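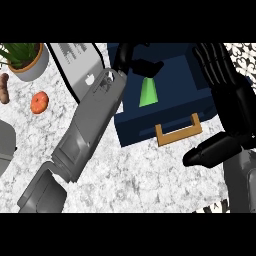
Two fingers or five: a conversation about hands in simulation

Published June 24, 2025

The small engineering group at Stusthorpe has spent the time since December with a question that sounds simple. If a robot must take things out of a kitchen drawer, does it need a hand with many fingers, or is a gripper with two fingers enough? The group makes its comparison in a simulated kitchen before any arm is bought for the test hall in Bollesholm. I spoke with the engineer who leads the work. She asked me to leave out her name, as the report belongs to the whole group.

I wanted first to know why they stay in simulation for so long.

"Because we can be wrong there many times in one day," she said. "With a real arm, one wrong command and you are waiting for a spare part. In the simulator I press a key and the counter is as it was."

The kitchen is always the same in its main parts: a marble counter and a navy blue cabinet with a drawer and a wooden-looking handle. The small objects can be changed between the trials. The group runs the same task with each kind of hand and saves all the joint positions, so that a failed attempt can be played again slowly.

She calls the handle the most honest object in the room. "Everybody looks at the fingers and the beautiful movement. I look at the handle. The gripper closes on it from two sides and pulls, finished. For the hand you must decide which fingers go behind the bar and where the thumb will stay. We lost many weeks with the thumb."
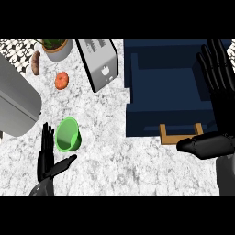 The two-handed set-up in the simulated kitchen, with the green cup on the counter and the drawer at the right hand.

The controller is called Grumovard. It was written in the group, and it turns the wish of the operator into joint movements. For the gripper it has little to do, she explained, as the opening and closing is one value. For the hands it must share the work between many joints, and here the first results were not good. In the early series of 800 trials the hand often touched the cup with the back of a finger before the thumb had arrived.

"The cup then rolls, of course. A cup which lies on its side is not a nice object. But people leave cups like this in their kitchens, so I did not want to take it out of the test."

The newer series has 1025 trials, and the thumb now moves a little before the fingers. She is more content with it, but she did not want to give me a winner. With block shapes the gripper is still faster to set up and easier to explain to a new colleague. With round things, she prefers the hand. The cup is somewhere in the middle, and the opinions in the group are divided.

We also spoke of the camera. The view from above shows the counter well, but a large black hand near the camera can hide the thing which it is going to take. A second view, called Shearer inside the group, was added lower and to the side. It costs computing time. I asked if it was worth this.

"For the operator, yes. He becomes calmer when he can see under the palm. For the controller I am not sure. We compared 10 objects with both views and the difference was small for most of them."

My last question was what she would do differently if she began again. She thought for some time before she answered.

"I would begin with worse objects," she said. "In the first month we had only blocks, and everything looked solved. Then we put in the fruit, and we had to write half of the grasp planner new."

The group will decide this autumn which hand is ordered for Bollesholm. The drawer there has already been built, with the same handle.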